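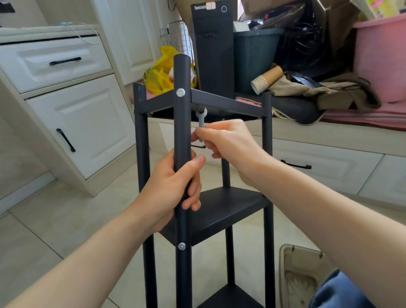
Grerklow Community Help
Home > Furniture and flat-pack > Shelves

Little black shelf stand leans and wobbles, what order do I tighten things?

Asked by Tamara Sydorenko, 18/04/2018
2877 views

Hi all, I'm hoping one of you patient people has built one of these. I bought a Pleltov shelf stand from Mallside, the small black sort with four round posts and flat shelves that the posts go through at the corners. It's meant to live by the window seat in our kitchen and hold the phone chargers, a plant and all the bits that currently live ON the window seat (you would weep if you saw it, there's an old computer up there and everything).

So I put it together on the kitchen floor and it took me most of a morning, which seems a lot for something that comes up to my knee. It stands up. It just doesn't stand up straight. One post splays out to the side and if you push the top with a finger the whole thing sort of shimmies. On the tiles it rocks as well, front to back.

The leaflet is two drawings and an arrow. No words at all! It shows the screws going in and a little spanner on the nuts but it doesn't say whether you finish one shelf before starting the next, or which end is the bottom. I did each screw up as hard as I could as I went along, starting from the top, and by the last shelf I was having to lean on the post to get the holes to meet.

Do I need to take it all apart? Or is it just a cheap stand and that's how they are? I don't mind starting again, I'd just like to only do it the once more. 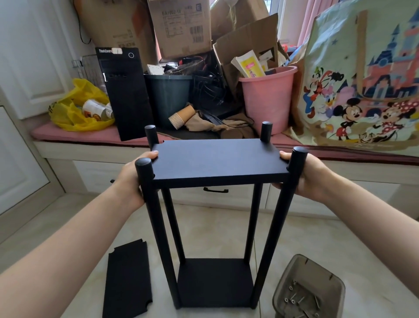 2 replies

Morsy
Regular in Furniture and flat-pack

Don't send it back, I think you've done exactly what I did with mine, and mine's fine now.

It's the doing everything up hard as you go. Each post has to line up with a hole at every shelf, and if you lock the first shelf solid the post has already picked its angle by the time it gets to the next one. You then pull it over to reach the hole, and it spends the rest of its life trying to get back to where it was. Hence your splayed leg.

You don't have to take it to bits completely. Put it on its feet and slacken every nut until it's only just gripping, the whole thing should feel horribly floppy. Any screw you really had to force, take right out and put back in by hand. If it won't go in with your fingers then the post is twisted round a touch, so turn the post until it does. The holes in round posts are a pain like that, a tiny turn one way and the screw goes through at a slant.

Then, with it standing on the floor you trust most, nip up the bottom shelf first. Not tight, just snug. Go corner to corner, so front left, then back right, then the other two. Same for the next one up, and the top last. Have a look at it from the front and from the side and give the posts a shove if they need it. When it looks right go round again from the bottom and do them properly.

Couple of other things I wish I'd known:

Get all the screws and washers into a tray or an old takeaway lid before you start. They roll for miles on tiles and they go under kitchen units, ask me how I know.

The little flat spanner is fiddly but I did get on better with it than with my big one, which wouldn't fit up under the shelf. Hold the post with your other hand while you turn, otherwise you twist the post along with the nut and you're back to square one. Small turns — take the spanner off, put it back on, turn again.

For getting a screw in at the top corners, I keep one hand spread flat under the board to take the weight and feed the screw in with the other. Try and do it with the board hanging off the other three corners and you'll never find the hole.

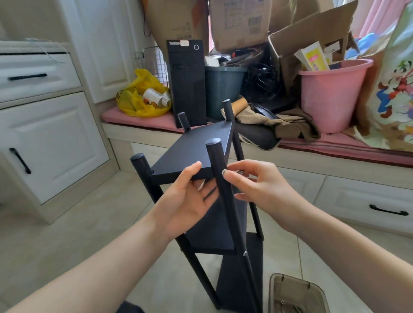
One hand under the top board, screw in the other.

Oh and check you've got the shelves the right way up! If yours have a lip on the edge they should all face the same way. I had one upside down for 2 months and only spotted it in July when I moved the thing to dust.

Anonymous visitor

mine wobbled too. i put a folded bit of card under one foot and its been ok. put heavy stuff on the bottom. got mine for less than a new one cos the box was bashed so cant complain

Tamara Sydorenko
Comment on Morsy's reply

Thank you so much Morsy, that makes complete sense now you've said it. I slackened everything after tea and the leaning post moved back in all by itself, I could have cheered. One screw had gone in on the slant, just as you said, front corner on the middle shelf. Bottom first and corner to corner worked a treat and the shimmy has gone.

There's still the tiniest rock front to back, but I slid it along to a different tile and it's a lot better there so I'm blaming the floor. Might try the card as well (thanks, whoever you are). Now I've got to decide what goes on it, and I have a horrible feeling the answer is one plant and 80 takeaway menus.

Morsy
Comment

Glad it's sorted. Give the nuts another go with the spanner in a week or so, mine had eased off a bit once there was some weight on it. And stick felt pads on the feet if you're going to be sliding it over those tiles.

Marked as solved by the person who asked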